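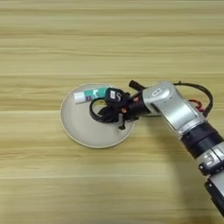

3.2 Stichprobe und Durchführung

Die Befragung fand im August in den Betriebskantinen der Firmen Lundari und Hotby statt. Beide Häuser geben mittags ein warmes Hauptgericht und eine vegetarische Alternative aus, unterscheiden sich aber in der Länge der Pause. Bei Lundari ist sie fest vorgegeben, bei Hotby können die Beschäftigten innerhalb eines Zeitfensters selbst wählen, wann sie essen gehen.

Ausgegeben wurden 500 Fragebögen. Erfasst wurden Dauer der Mahlzeit, Tischgesellschaft, Sättigung nach dem Essen und die Frage, ob etwas auf dem Teller zurückblieb. Parallel dazu lagen uns die Kassendaten beider Standorte mit 2.654 Einzelbuchungen vor. Eine Zuordnung der Buchungen zu einzelnen Personen war nicht möglich und auch nicht vorgesehen. Bögen ohne Angabe zur Essensdauer wurden ausgeschlossen - das betraf vor allem Beschäftigte aus der Spätschicht, die oft nur einen Teil der Fragen beantwortet hatten.

Abb. 3: Flacher runder Teller auf einem Holztisch.

Für die Auswertung wurden zwei Gruppen gebildet: Personen, die überwiegend allein essen, und Personen, die überwiegend in Gesellschaft essen. Mischformen ordneten Khosravi und Karimi unabhängig voneinander zu. Abweichungen wurden anschließend gemeinsam besprochen.

3.3 Ergebnisse zur Essensdauer

Wer in Gesellschaft isst, bleibt an beiden Standorten länger sitzen. Der Unterschied ist bei Hotby deutlicher als bei Lundari, was zur festen Pausenregelung dort passt. Bei den Angaben zur Sättigung fanden wir dagegen keinen klaren Zusammenhang mit der Tischgesellschaft. Auch die selbst berichteten Speisereste unterscheiden sich zwischen den Gruppen kaum - hier ist allerdings mit beschönigenden Antworten zu rechnen. Ein Abgleich mit gewogenen Resten steht noch aus.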